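The rent was fine. Then came the cleaning fee

The landlady of a short-stay building in Tuston does not like the word "fee." She prefers "contribution." Her guests pay 80 dollars of it per booking, whether they stay one night or nine.

I asked her what it pays for. "Sheets, bathrooms, floors, the time it takes to get there," she said. And how much reaches the cleaner? She looked at her coffee. "Most of it." Most turned out, after two more questions, to be 69 dollars on a good day and less when two apartments are done back to back. She would not show me an invoice.

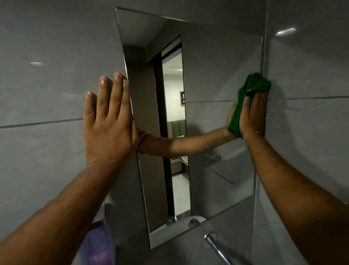 Who checks the numbers?

Her bookings go through Jastar, a listing site that shows the fee only on the last page before payment. She says that is the site's choice. "I'd put it up front if they let me." I found the setting in the owner menu in a couple of minutes. "Well, I never saw that," she said.

The city passed a rule in March that asks owners to list the full price. It covers 3528 apartments on paper. The fine is 400 dollars, and she could not name one owner who had paid it. "They send a letter. Then they send another letter."

She did get warmer when I asked about chores. Her guests are told to strip the beds, run the dishwasher and take out the trash, all on top of the fee. Isn't that paying twice? "It's good manners," she said. "You'd do it at your sister's house." My sister does not charge me.
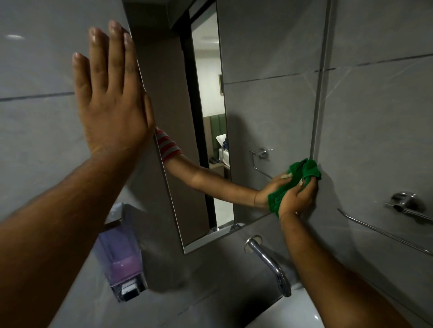 Wiping down a bathroom mirror with a green cloth.

She plans to drop the fee next season and raise the nightly rate. Will guests pay less? "They'll feel better about it," she said. I asked again, and she said it would depend on the length of the stay.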